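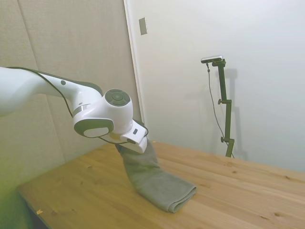
Gray towel, one end still folded, on the pale wooden table.

From: Okafor
To: Wurkdale Linen & Laundry list
Subject: Re: Re: thirds or quarters?

On Wednesday a list member in Stendport wrote:

> I have 27 hand towels and one shelf. Folded in quarters they
> fit, but the stack leans like a drunk and comes down whenever
> I take one from the middle. Folded in thirds they stand up
> nicely and stick out past the edge of the shelf, so the door
> won't close. My sister rolls hers. I have seen her closet and
> would prefer not to. What do people do? Also, is there any way
> to pick up a folded towel without it coming undone?

Taking the second question first, as it has the shorter answer: not by the corner. See the towel at the top of this message. It's held by a gathered corner, and everything under the grip has gone into a twist, while the far end lies on the table in neat layers as if none of this concerned it. I have a whole cupboard of towels in that condition, half folded and half opinion.

What works for me is sliding a flat hand under the whole stack and lifting from below, with the other hand on top. You look like a waiter. The folds stay put.

As for thirds or quarters, measure the shelf before you argue about it. Mine is shallow, so I fold lengthwise in thirds and then in half, with the rolled edge facing out and the loose edges at the back where guests can't judge them. If the door still won't close, go in half once more and make two short stacks. Twenty-seven towels in one pile is a lot to ask of terry cloth.

Thin microfiber is another matter. It slides. I gave up stacking mine and filed them upright in a shoebox, like index cards, and can now pull one out of the middle without consequences. The thick ones won't do this. They slump over and take up the space of three.

I will not be drawn on rolling. The archive has more than 200 messages on rolling, several of them from me, and I'm not proud of the ones from June.

One request while I'm here: would whoever borrowed the Nomomik folding board please bring it back? I don't even like it — it makes everything the size of a place mat — but I'd like to dislike it in my own house.

Okafor
Wurkdale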